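Fitted carpet

Fitted carpet, also called wall-to-wall carpet, is a textile floor covering cut to the shape of a room and fixed in place so that it covers the whole floor. It differs from a rug or a carpet square, which lies loose and leaves a margin of bare floor around it. Fitted carpet is used in houses, hotels, offices, theatres and places of worship, and is made in a wide range of fibres, weights and patterns.

Terms

In everyday British use the word "carpet" on its own usually means fitted carpet. "Broadloom" refers to carpet woven or tufted on a wide machine, so that an ordinary room can be covered with few joins or none. "Body carpet" is the older narrow material, sewn or taped together in strips, and is still used on stairs and in corridors. Carpet tiles are treated as a separate product, although the fibres and backings are often the same.

Construction

Most carpet has a pile, a primary backing that holds the pile, and a secondary backing that gives the whole its stiffness. In woven carpet the pile and the backing are made together on the loom. Axminster and Wilton are the two main woven types. Axminster allows a large number of colours in one pattern, as each tuft is placed separately. Wilton carries its yarns through the body of the carpet and gives a dense, smooth surface, usually in fewer colours.

Tufted carpet is made by pushing yarn through a ready-made backing with a row of needles and fixing it with a coat of latex. The method is much faster than weaving and accounts for the greater part of modern production. The loops may be left whole, cut, or treated in a mixture of the two.

Fibres

Wool keeps its shape well, resists soiling and does not catch fire easily, but it is dear and may be attacked by moth. Nylon is hard-wearing and takes dye readily. Polypropylene is cheap and can be cleaned with strong products, though it flattens under heavy furniture. Blends of wool and nylon are common in British homes.

Pattern

Plain and flecked carpets are the most widely sold. Among patterned carpets, checks and plaids have a long history in country houses and hotels, and were taken up in ordinary homes as wide looms became common. Strong tartans are chosen for halls and bars, where they hide marks. Pale plaids, in which lighter stripes cross a quiet ground, are used more often in bedrooms and sitting rooms. 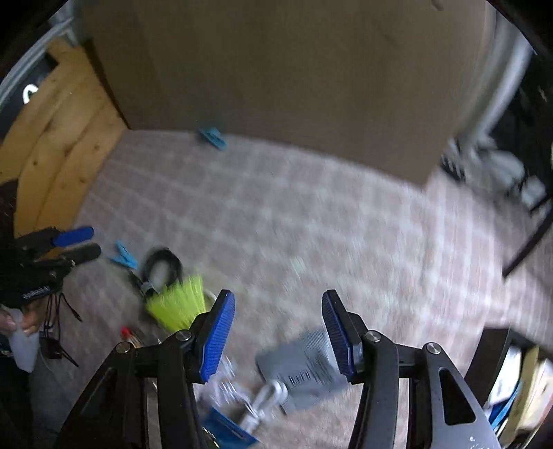

Carpet in a pale beige and pinkish plaid.

Plaids make greater demands on the fitter than most other designs. The stripes must run true to the longest or most visible wall, and where two widths meet, the pattern must be matched along the full length of the join. Extra material has to be ordered for this purpose. In older buildings, where walls are seldom square, a small error at the doorway can become plain to see at the far end of the room. The fitter Donnie Moffat, whose notes on the trade were gathered by Ishbel Ogilvie, advised apprentices to set the line from the door and to let the loss fall behind the furniture.

Fitting

The usual British method is stretch fitting over gripper rod. Narrow strips of wood set with angled pins are fastened around the edge of the room, a short distance from the skirting board. Underlay is laid inside the strips. The carpet is then hooked on to the pins along one wall, stretched across the room with a knee kicker or a power stretcher, and hooked on at the other side. The edge is trimmed and tucked into the gap.

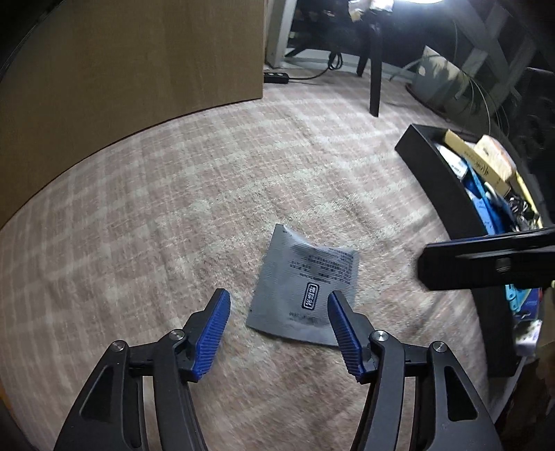
Double-stick fitting, in which the underlay is glued to the floor and the carpet is glued to the underlay, is preferred for large areas with heavy traffic. Direct gluing without underlay is used in some offices and schools. Both methods make the carpet harder to lift, and the floor beneath may need to be scraped before a new covering is laid.

Rooms are cleared before fitting begins, and doors are often taken off and trimmed at the foot. New carpet may loosen slightly in the first months, most often in rooms where the heating has been turned on for the first time in September or later. A second stretching puts this right.

Underlay

Underlay softens the tread, reduces noise and slows the wear of the pile. Felt, rubber and foam are the main kinds. Felt is firm and is traditional beneath woven carpet. Foam is light and easy to handle. A thickness of 9 mm is common in bedrooms, while 6 mm is used on stairs, where too soft a layer can make the footing unsafe.

Care

Regular vacuum cleaning is the most important part of carpet care, as grit works down to the base of the pile and cuts the fibres. Spills are blotted from the outside inwards. Wet cleaning by machine is carried out from time to time, and the carpet is left to dry fully before furniture is put back - small pads of foil or card are placed under the legs if this cannot wait. Sunlight fades most dyes, and pale pinks and beiges may shift in tone near a window.

Disposal

Old carpet is bulky and hard to recycle, as the pile and the backing are made of different materials joined with latex. Carpet made of 100 per cent wool pile may be shredded for use in gardens or as insulation once the backing has been removed. Synthetic carpet is reused in riding arenas or burned to recover energy.

See also

Axminster carpet
Carpet tile
Gripper rod
Rug
Underlay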